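Pay-per-bag trash is coming to Grunville and I'm for it. There, said it. Hate mail to the usual address.

Right now everybody pays the same flat fee. Widow on a pension, one little sack a week. Family next door with three cans and a busted recliner. Same bill. How is that fair? It isnt.

I went to the January hearing. 31 people signed up to speak, most of them mad. Rigoberto Villca said folks will just dump stuff by the creek. Maybe a few will. Folks dump stuff by the creek now, go look.

Efua Asante had the better point. Renters. No yard, no compost, no garage to stash cardboard in, and a landlord who won't put out a recycling bin. Charge them by the bag and they get squeezed worst. So give renters the first 30 bags free. Put it in the ordinance, not in some pamplet.

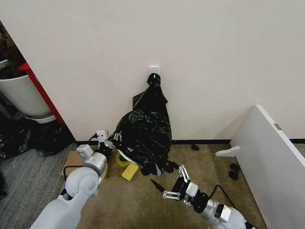
A black garbage bag on a wall hook, bottom resting on the carpet.

Two bucks a bag, people will start to notice what they throw out. I did, just thinking about it. Half of mine is takeout boxes.

Vote's at 5 p.m., town hall, side door. Go say something, even if it's that I'm wrong.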